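Section 6: Teaching the pair to do up the lid screws

By now you should have both arms bolted down, homed, and answering to the Flimo pendant. If the left one still shudders when it wakes, go back to Section 4 and be patient with it. This is the part most of us look forward to, so put the kettle on and take your time.

The left arm steadies the box and the right arm brings the screwdriver down to each corner. Neither is clever on its own, and most of the trouble you will meet comes from the two disagreeing about where the box is.
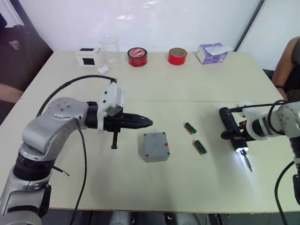 Wistotbridge Shared Workshop / Robot Arms Group / Bench guides

Before you start

1. Push the two tabletops together until they sit level. A step at the join will upset every height you teach afterwards.

2. Put the box within easy reach of both arms, and keep the terminal blocks well to one side of the tool's path.

3. Load the program called Hudec 17 and set the speed to its lowest step. You can be braver later on.

CAUTION: Keep your hands and sleeves away from both arms while the program is live, and know where the stop button is without having to look for it.

Teaching the first corner

4. Jog the right arm until the bit is above the screw recess, then lower it a little at a time. Get down to table level and look from the side as well as from the front, as a lean is easy to miss from above (we have all done it!).

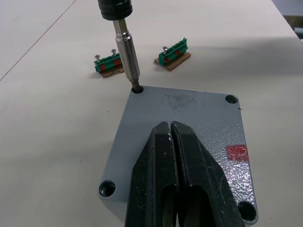
5. Once you are happy with the position, press Store and wait for the double beep. The pendant gives this first point the number 207. Write it in the bench book, along with the height, so that the next person can find it.

6. Lift the tool straight up before you move it sideways. Please don't skip this, however well things are going.

Setting the steadying arm

7. Close the left gripper and bring it in slowly until the fingertips just meet the box. You want a light touch here, the sort you'd use to stop a saucer sliding on a tray.
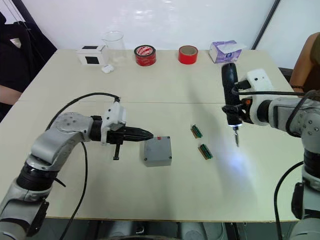 8. Store this as point 243, then run the left arm on its own three times. If the box creeps, back the fingers off a hair and store the point again.

NOTE: Check that the cables have slack at the far end of each movement. A cable that pulls tight will drag the wrist off its mark, and you may spend a whole evening blaming the program, as I did in April.

If the box turns under the tool

9. Press Stop, raise the screwdriver, and only then open the distance between the gripper and the box. Square the box up by hand with both arms stopped, and begin again from step 4. 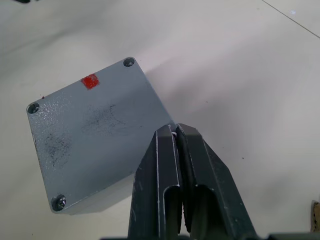

Zdislava Štěpánek: I'd add that it's worth lowering the torque before you touch any of the stored points. I taught my corners over again twice, and all the while the Naltura driver was simply set too high. Setting 117 has behaved itself ever since.

10. With the torque sorted, run all four corners at the lowest speed with the driver switched off. Stay beside the bench for the whole run, and if every corner lines up, switch the driver on and go through them one at a time.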